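Packing Line Automation: Questions from Staff

These answers are for everyone who works at the Werbridge returns and repack site, including people on temporary contracts. They cover the picking arms that Drirent is installing on the bagging line. Krystyna Wilczyńska in operations keeps the page up to date.

What is changing?

Two of the bagging stations will be run by arms instead of by hand. The other stations stay as they are. Receiving, inspection and dispatch are not part of this project.

Will anyone lose their job?

No permanent position is being cut. The people now assigned to the two stations have been offered work as line attendants or a move to inspection. Both are at the same pay grade. Temporary contracts end on the dates already printed on them, and renewals will be decided in December as usual.

What does a line attendant do?

An attendant looks after both arms during a shift. That means loading bags, clearing stuck items, wiping down the trays and taking over by hand when the software asks for help. Training takes 7 shifts and is paid at your normal rate.

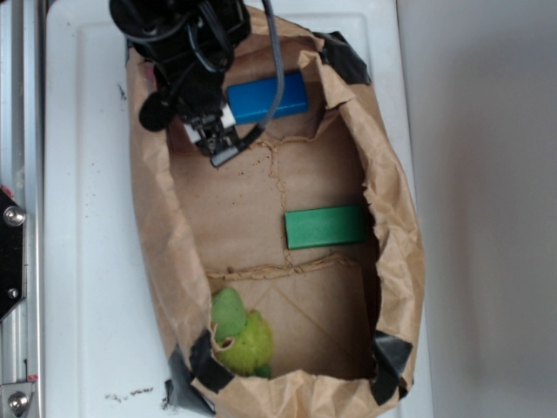 Bag preparation is the part of the job that new attendants ask about most. Every bag has to be opened wide, with the rim folded outward, and fixed down so it can't shift when the fingers go in. Black tape at the corners of the rim, as on the brown bag with the blue and green blocks, is fine for test work. Soft items such as a plush toy should be given space from hard ones when you set up a test. Smudges on the white surface need to be wiped off at the end of the shift, and the log sheet has a box for it.

Can the arms handle everything we pack?

No. The approved list has 402 product codes on it so far, out of 896 that go through bagging. Anything that isn't on the list goes to a manual station - the scanner will tell you which one.

Are we being timed?

The Jistley software records when an arm stops and when it starts again. It does not record who cleared the stop. Managers see totals per shift.

Is it safe to reach in?

Only after you press the stop button and the light on the post turns amber. Do not reach past a moving arm, even to save an item. Tie back long hair and take off lanyards before you enter the marked area.

Who do I talk to?

For shifts, pay or a transfer, see Magdalini Stergiou in the site office, open until 4 p.m. For faults, call the Chatzigeorgiou service desk from the phone next to station 2 and give the station number first.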